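The case against the capsule corner

Every shared kitchen I have used in the past few years has grown one. A table by the wall, a machine, something to hold the capsules, something to put the cups on. It is sold as a kindness to staff and guests. I have my doubts.

Start with the promise, which is speed. You lift the lever, drop in a capsule, press and walk off. Fine. But nobody I know walks off. They wait for the person in front, then look for a clean cup, then find that the tank wants filling and the sink is down the corridor. At Condamik, where I rented a desk for two years, we got through 1,773 capsules in a single September. I know because the office manager put the figure on the door, under a request to bring our own.

Then there is the furniture of it. A kettle needs a socket and a bit of worktop. A capsule machine wants its own table, a tray, and a carousel that does the work of a cardboard box. It all has to be wiped round, and the grate has to come out and be rinsed. The more bits you put out to make a thing look easy, the more somebody has to tidy. 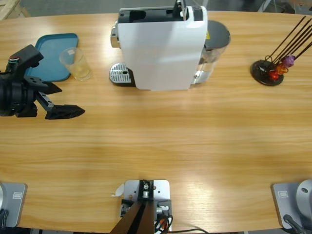
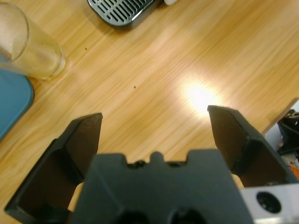 By Wiebke Heitmann
23 Sep 2019

Look at the cup by the teal tray, with a little something yellowish left at the bottom. I have met that cup in every office I have worked in. It doesn't belong to anyone, and it will be there tomorrow unless someone gives in and rinses it.

Manikandan Joseph, who fits out kitchens for small firms in Tasow, tells me I am being unfair. His clients ask for capsules because they don't want arguments over who makes the pot. I can see that. I have sat through those arguments. What I don't accept is that the machine ends them. It moves them along to who empties the grounds and who used the last of the strong ones.

He also says the coffee is better. Better than what? At 65 pence a cup I would expect it to beat the jar of instant, and it does, just. It doesn't beat a cheap filter and a bag of ground coffee.

I am not asking anyone to throw out a machine that works. If you have one, use it until it packs up. But before the next one is ordered, try a month with a kettle, a big pot and a tin of biscuits on the bare table. Put the tray away in a cupboard. See who complains, and whether they are the same people who leave their cups.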